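FOR IMMEDIATE RELEASE

Sturnau dates Stirnadell open beta for June, adds 70-player sieges

Sturnau, the independent studio behind naval strategy game Skaltura, today confirmed that its next title, Stirnadell, goes into open beta on PC in June. Free to download. No key needed, no pre-order.

Stirnadell is a team-based siege game set in a flooded mountain kingdom. Two sides, one fortress, 70 players a match. Attackers bring boats, ladders and whatever they can build on the way up. Defenders get walls, sluice gates and a limited supply of stone. Matches run until the keep falls or the water does.

The beta includes 7 maps, the full crafting tree up to tier three, and the first version of clan banners. Colour editor for banners is in too, after plenty of requests on the forums. Ranked play is not in yet, it follows later in the beta. 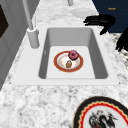 Progress made in the beta carries over to launch, apart from ranked scores. Players who owned Skaltura before the beta opens get a harbour-themed banner set and a spare character slot. These should show up automaticaly on first log-in. Anyone missing theirs can lodge a ticket through the support page.

Stirnadell runs on Kermani, the studio's in-house engine, in development since 2018. Kermani handles the water simulation on the server, so every player in a match sees the same flood at the same time. Dedicated servers in Sydney, Frankfurt and Montreal at the start of the beta. More regions to be be announced.

Minimum specs, full patch notes and the list of supported controllers are on the Stirnadell site. Cross-play with consoles is planned for the full release, with no date set.

Servers open at 10 am Sydney time. Pre-load available from 6 pm the evening before.

Press access: 100 early keys are set aside for media and streamers, first in first served. Requests through the press form on the Sturnau site, please include outlet name and region.

About Sturnau
Sturnau is an independent game developer and self-publisher. Its games include Skaltura and the upcoming Stirnadell.

ENDS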